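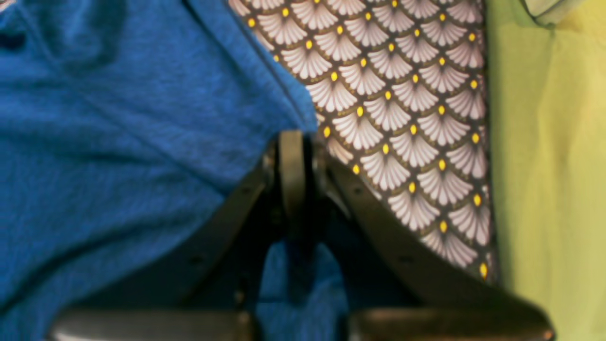 그리탐니스(Gritamness) 옷감 용어 모음 읽어두기

안녕하세요! 이 폴더를 내려받으신 분이라면 아마 저처럼 해외 재봉 패턴을 사 놓고 설명서 첫 장에서 막혀 본 적이 있는 분일 거예요. 저는 집에서 옷을 만든 지 꽤 됐는데, 아직도 영어 설명서를 펼치면 사전부터 찾습니다. 그러다 메모장에 적어 두던 단어가 점점 불어나서 아예 표로 정리했고, 그게 그리탐니스가 됐어요. 이름에는 깊은 뜻이 없습니다. 폴더 이름을 급하게 치다가 나온 글자인데 정이 들어서 그냥 두었어요.

이 파일은 표를 쓰기 전에 한 번쯤 읽어 주셨으면 하는 이야기를 모은 것입니다. 급하신 분은 "파일 구성"하고 "라이선스"만 보셔도 돼요.

무엇이 들어 있나요

옷감과 재봉에 관한 용어 500개가 들어 있습니다. 그중 300개는 영어와 한국어 짝이고, 나머지는 그리스어까지 붙어 있어요. 갑자기 웬 그리스어냐 하실 텐데, 에프티미아 스테르기우(Efthymia Stergiou) 님이 작년부터 같이 작업해 주고 계시거든요. 처음엔 제 블로그에 "그 단어는 우리 동네에서 이렇게 부른다"고 댓글을 달아 주셨고, 그 뒤로 메일이 오가다가 지금은 그리스어 칸 전체를 맡아 주십니다. 맞춤법도 저보다 훨씬 꼼꼼하게 보세요.

용어마다 붙어 있는 칸은 이렇습니다.

표제어: 영어 기준입니다. 단수형으로 통일했는데 selvedge처럼 철자가 둘인 말은 둘 다 적었어요.
우리말: 제가 실제로 쓰는 말을 먼저, 교과서에 나오는 말을 그다음에 적었습니다.
현장말: 시장이나 수선집에서 들은 말이요. 시보리, 오바로크, 나나인치 같은 것들이 여기 있습니다.
그리스어: 비어 있는 줄이 많습니다. 천천히 채우는 중이에요.
갈래: 편물, 직물, 부자재, 바느질, 재단, 손질 중 하나.
풀이: 한두 문장. 길어지면 따로 notes 폴더로 뺐습니다.
믿음: 제가 얼마나 자신 있는지를 상, 중, 하로 적었어요.

"믿음" 칸은 꼭 같이 봐 주세요. "하"라고 적힌 건 정말로 하입니다. 책마다 말이 다르거나, 한 사람한테서만 들었거나, 제가 아직 직접 만져 보지 못한 천이에요.

파일 구성

terms.csv: 본체입니다. UTF-8이고 쉼표로 나눴어요.
terms_old.csv: 갈래를 다시 나누기 전 버전. 예전 링크를 걸어 두신 분들이 있어서 남겨 둡니다.
notes 폴더: 풀이가 길어진 용어들. 텍스트 파일이에요.
sources.txt: 참고한 책과 들은 곳.
changes.txt: 고친 내역.

엑셀에서 terms.csv를 그냥 더블클릭하면 한글이 깨져 보일 수 있어요. 데이터 메뉴에서 텍스트 가져오기로 여시고 인코딩을 UTF-8로 고르시면 됩니다. 이 질문을 제일 많이 받아서 여기 적어 둡니다!

어떻게 모았나요

시작은 제가 산 패턴 설명서였습니다. 모르는 말이 나올 때마다 적고, 찾고, 그래도 모르겠으면 천 가게에 가서 여쭤봤어요. 제가 자주 가는 곳은 헤루라(Herura)라는 작은 원단 가게인데, 월요일 오전이 한가해서 그때 가면 사장님이 커피까지 주시면서 설명해 주십니다. 현장말 칸의 절반은 그 집 재단대 앞에서 받아 적은 거예요. 받아 적은 종이에 초크 가루가 묻어서 나중에 못 읽은 글자도 있고요...

나머지는 헌책방에서 구한 양재 교본에서 왔습니다. 오래된 책일수록 일본말을 한글로 옮겨 적은 용어가 많아서, 같은 말인데 철자가 서너 가지로 나오기도 해요. 그런 건 가장 자주 들은 철자를 앞에 두고 나머지를 괄호에 넣었습니다.

그리스어 쪽은 에프티미아 님이 어머니가 다니시던 이코노무(Economou) 양장점 사람들에게 물어서 채우셨어요. 젊은 손님들은 영어를 그대로 쓴다고 하셔서, 영어를 소리대로 적은 말과 원래 있던 말을 빗금으로 나눠 두었습니다.

헷갈리기 쉬운 말 몇 가지

메일로 자주 오는 것들이라 미리 적어 둡니다.

니트와 저지. 니트는 실로 고리를 엮어 만든 천을 통틀어 부르는 말이고, 저지는 그 안에 드는 한 종류예요. 그런데 우리는 겨울 스웨터 같은 것만 니트라고 부르는 버릇이 있어서 설명서에 knit fabric이라고 나오면 다들 두꺼운 천을 떠올립니다. 티셔츠 감도 니트예요. 표에서는 둘 다 "편물" 갈래에 있습니다.

다이마루. 시장에서 정말 많이 듣는 말이죠. 원래는 둥글게 짜는 기계 쪽에서 온 말인데, 가게에 따라 면 티셔츠 감만 가리키기도 하고 편물 전체를 가리키기도 합니다. 그래서 믿음 칸이 "중"이에요.

결과 올. grain을 "올 방향"이라고 옮겼다가 "결"로 바꿨다가 다시 "식서 방향"을 앞에 두었습니다. 세 번이나 바꿔서 죄송해요. changes.txt에 다 적혀 있습니다.

이즈(ease). 옷의 여유분이라는 뜻도 있고, 긴 쪽을 짧은 쪽에 맞춰 살짝 줄여 박는다는 뜻도 있습니다. 표에는 두 줄로 나눠 넣었어요. 소매산을 달 때 나오는 ease는 거의 뒤쪽입니다.

시접과 솔기. 시접은 바느질선 바깥의 여유 천이고 솔기는 박아서 이어진 자리예요. 저도 말할 때는 막 섞어 씁니다만 표에서는 나눴습니다.

낮잠(nap). 네, 처음에 번역기를 돌렸더니 이렇게 나왔어요. 벨벳이나 코듀로이처럼 털이 한쪽으로 눕는 성질을 말합니다. 설명서에 with nap이라고 적혀 있으면 조각을 모두 같은 방향으로 놓고 잘라야 하고, 천도 더 필요해요.

이런 데 쓰시면 좋아요

설명서를 읽다가 단어 하나 찾아보는 용도로 제일 좋습니다. 동호회에서 같이 보는 단어장으로 쓰셔도 되고, 수업 자료에 일부를 떼어 넣으셔도 돼요. 완드브리지(Wandbridge) 재봉 모임에서는 갈래별로 인쇄해서 작업실 벽에 붙여 두셨다고 합니다. 그 얘기 듣고 어찌나 기쁘던지!

이런 데는 말려 드리고 싶어요

납품 서류나 품질 표시처럼 정확한 규격 용어가 필요한 일에는 쓰지 마세요. 저는 취미로 옷을 만드는 사람이고, 풀이도 제 손이 이해한 만큼만 적었습니다. 섬유 혼용률이나 세탁 기준 같은 건 아예 다루지 않아요.

그리고 지역 차이가 잘 담겨 있지 않습니다. 현장말은 제가 다니는 시장 말에 치우쳐 있고, 다른 지역 분이 보시면 "우리는 그렇게 안 부르는데?" 하실 말이 꽤 있을 거예요. 자수와 퀼트 쪽도 많이 비어 있습니다. 가죽은 하나도 없고요.

고칠 것을 찾으셨다면

메일이든 이슈든 편한 쪽으로 보내 주세요. 보내실 때 표제어, 바꾸고 싶은 칸, 어디서 보거나 들으셨는지를 적어 주시면 제가 훨씬 빨리 처리할 수 있습니다. "할머니가 그렇게 부르셨어요"도 훌륭한 출처예요. sources.txt에 그대로 적어 드립니다. 이름을 빼고 싶으시면 말씀해 주시고요.

답장은 좀 느립니다. 보통 한 달에 한 번 몰아서 보는데, 7월에는 여름옷을 만드느라 거의 손을 못 대요. 안 읽은 게 아니니 너무 서운해하지 마세요.

최근에 바뀐 것

편물 갈래에 12개를 새로 넣었습니다. 쭈리, 미니쭈리, 기모 쪽이 이제야 제대로 들어갔어요.
같은 뜻인데 따로 올라가 있던 10개를 합쳤습니다. 합치기 전 모습은 terms_old.csv에 있어요.
"바이어스" 풀이를 다시 썼습니다. 사선 방향과 바이어스 테이프가 한 문장에 엉켜 있었거든요.
그리스어 칸의 강세 표시를 에프티미아 님이 전부 다시 보셨습니다.

앞으로 할 것

지퍼 종류를 더 넣고 싶어요. 콘솔 지퍼 하나만 해도 부르는 말이 제각각이라 정리할 맛이 납니다. 노루발도 사진을 붙여 가며 정리하고 싶은데 집에 없는 게 많아서 언제가 될지 모르겠어요. 혹시 니트용 노루발 이름을 잘 아시는 분 계시면 연락 주세요!

라이선스

출처만 적어 주시면 복사, 수정, 배포 모두 괜찮습니다. "그리탐니스 옷감 용어 모음"이라고 적어 주시면 충분해요. 표를 통째로 책에 실으실 때만 미리 한 줄 알려 주세요. 에프티미아 님께도 말씀드려야 해서요.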